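From: Amber Garside
To: Premthorpe workshop list
Date: 2018-12-13
Subject: Re: Arm on the white table - drawer job

Malcolm Pilkington wrote:
> Had an hour on the arm last night. The open-drawer routine ran, but
> the fingers keep ending up low against the front board and I don't
> like how near the table they get. Is the Cunum script still using the
> August offsets? Also the cables want looking at before anyone runs it
> at full speed. I stopped it by hand twice.
>
> Are we still trying to have this ready for Flisstead?
>
> Malcolm

Malcolm,

Yes, it was still on the August offsets. I changed the table height when we moved the arm and then loaded the old file over the top of it, so that one is my fault. The right file is now in the Cunum folder with Sugden in the name. Please use that and delete any copy you have on your own laptop.

I've put the approach speed down to 12 per cent for the last part of the move, and there is a pause of 500 milliseconds before the fingers close. It makes the whole thing slow to watch but you get time to reach the stop button. Leave it like that until we've had a clean evening with it.

On Flisstead - I'd like to, but only with the drawer. Opening it, taking the packet out and shutting it again is plenty. The lid box can wait until spring.

Money so far is 3,285 pounds, which includes the second-hand controller but not the spare fingers. I'll send the receipts separately to anyone who wants them.

I can be in the workshop three evenings before the holidays if someone else can be there too. I don't want anybody running it alone yet.

Amber

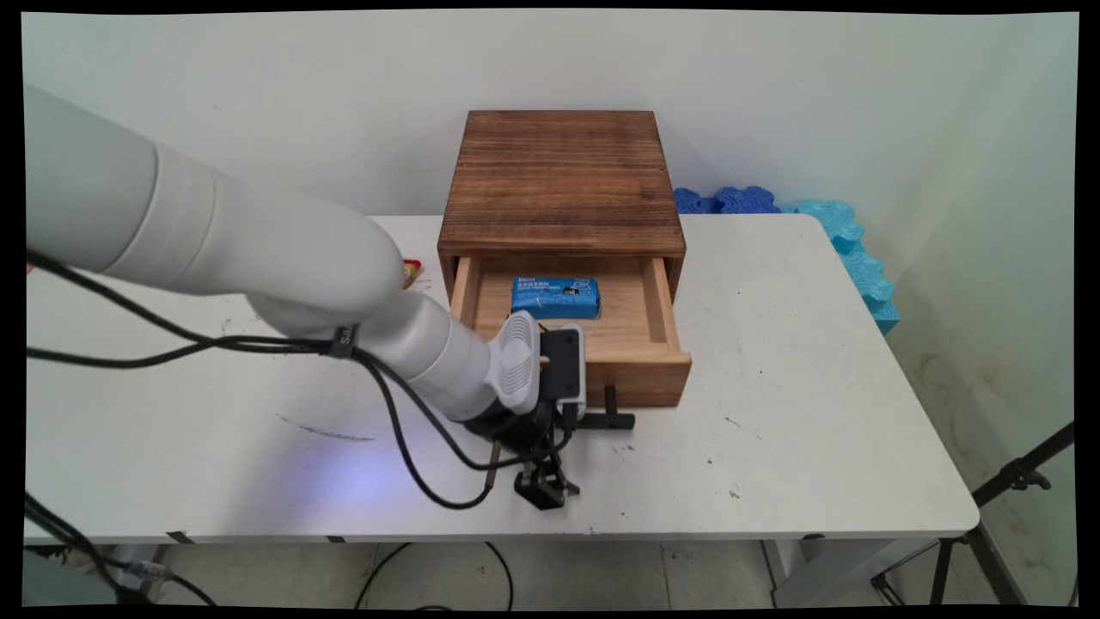
PS. The cable run is the next thing to sort out. One strap near the middle of the arm is holding the bundle, and the loops between there and the gripper hang too loose for my liking, so I want a second strap further along before we raise the speed. Leave enough slack for the elbow to bend fully and try the wrist through its whole turn by hand first. Malcolm, if you have any of that wide hook and loop left, bring it - the narrow sort slides. For the pick itself, start with the blue packet towards the back of the drawer, and don't move the cabinet once the zero is set or we'll be measuring it all again.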